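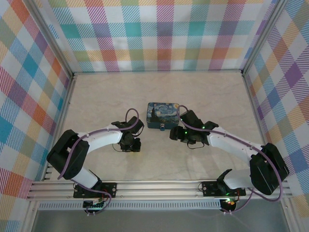 Starry night tin, on the table.

Oyster season thread for people who keep asking me where to go. I live near the coast, I eat a lot of oysters, and these are my notes from this year so far.

1/ Marchal is still my first stop. It's the raw bar by the ferry landing, 16 stools and a short counter. They open at 4 and the good trays are gone by 6. Get the small ones from the north side of the bay. They're saltier and they don't need anything on them.

2/ Prices went up in August. A dozen on the half shell at Marchal is now $17 before tip. Still cheaper than anything downtown.

3/ If you want to shuck at home, go to Jeleck. It's a wholesale dock that sells to walk-ins from the side door until noon. Bring your own cooler and cash. They'll sell by the dozen, but the bag of 60 is the better deal if you have people coming over.

4/ Ask to see the harvest tag. Every bag should have one with the date and the growing area on it. Jeleck will show you without any fuss. I walked out of another place this summer when the guy behind the counter couldn't find his.

5/ Storage, from Nawal Slaoui, who ran the counter at Jeleck for years: cup side down, in a bowl in the fridge, damp towel on top. No fresh water, no sealed bag. If one is open and won't close when you tap it, throw it out.

6/ Fiston does them roasted over oak with garlic butter and a little hot pepper. I usually want mine raw, but I ordered a second plate. The bread is extra and you'll need it for the butter.

7/ Skip the fried basket at Fiston. Too much breading both times I tried it.

8/ Flustura is the new one, in the old bank building. Ifeoma Oyewole is cooking there now and her oyster stew is the best thing on the menu — thin broth, lots of black pepper, oysters barely cooked. Lunch only. The dining room is loud, so ask for a table near the back.

9/ The dock supper is on again this fall. They sell 200 tickets and they went fast last year. Jeleck supplies the oysters and Marchal sends its shuckers. Tickets are at the Marchal register, no phone orders.

10/ A few people asked about parking at the landing. Use the gravel lot behind the bait shop. The meters out front run until 8 and they do check.

11/ I haven't been to any of the places across the bridge yet this season. If you have a favorite over there, reply with the name and what to order.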